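The kitchens that don't exist
By Benedek Bodnár
Nov 5, 2021

Kyrylo Pavliuk is running late, so I get the first ten minutes of my visit to Henside alone with a screen full of kitchens. Marble ones, gloomy ones, one with a floor the colour of weak tea. None of them has ever been built, and I could have flicked through them all morning!

The lab's project is called Trikau, and the question behind it is wonderfully plain. If you have a program that drives a robot arm, and you want to know whether it is any good, do you have to try it on a real arm? Real trials are slow. Someone has to put the egg back where it was, over and over, and by four in the afternoon the light has changed and the egg is in slightly the wrong place.

So Pavliuk's group built their tests inside a computer and then did the hard bit, which was checking that the computer tells the truth. They took 30 control programs of very mixed ability and gave each one the same 300 tasks, first in simulation and then on the bench. Then they ranked them twice and laid the two lists side by side.

"I'd prepared a speech for when it didn't match," Pavliuk tells me, still in his coat. The lists came out very close. The best few programs were the best few in both, and the hopeless ones were hopeless everywhere.

The first version, back in August, was far less happy. Every object sat on a bare grey table, and the programs sailed through. Of 151 grasping tasks in that early set, the strongest program managed 141, then went to the bench and made a terrible mess of it.
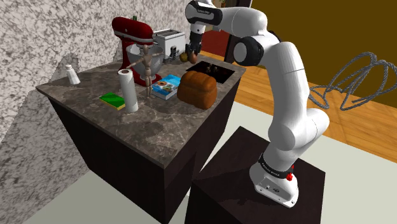 Clutter was what fixed it. The group began filling the worktops with things that had no part in the task, and scores in simulation dropped towards the ones they were getting for real. A small egg-shaped object is a fair test of a gripper's fingers by itself, but put a rounded, fruit-like thing right beside it, add a loaf, a red stand mixer and a wooden artist's mannequin with its arms out, and the program has to work out what matters before it moves at all. Backgrounds count too. Pavliuk is very fond of speckled stone, which he says has humbled more software than any other surface in the library.

I asked what still goes wrong. Soft things, he said straight away: cloth, dough, anything that changes shape when squeezed. Trikau leaves them out for now, and he wants a second lab to repeat the rankings with a different arm before he trusts them fully. A group in Nerkville has agreed to try.

COMMENTS

paisley_m: Lovely piece. Would like to know how they chose the 30 programs, as that could sway the rankings quite a bit.

Old Tom: I do the egg-resetting job at a different lab. Four o'clock light is real.

Greta W: More on the cloth problem please!

RELATED
Paisan's quiet warehouse
Teaching a gripper to let go
What a robot sees in a shiny spoon
Letters: your thoughts on driverless trams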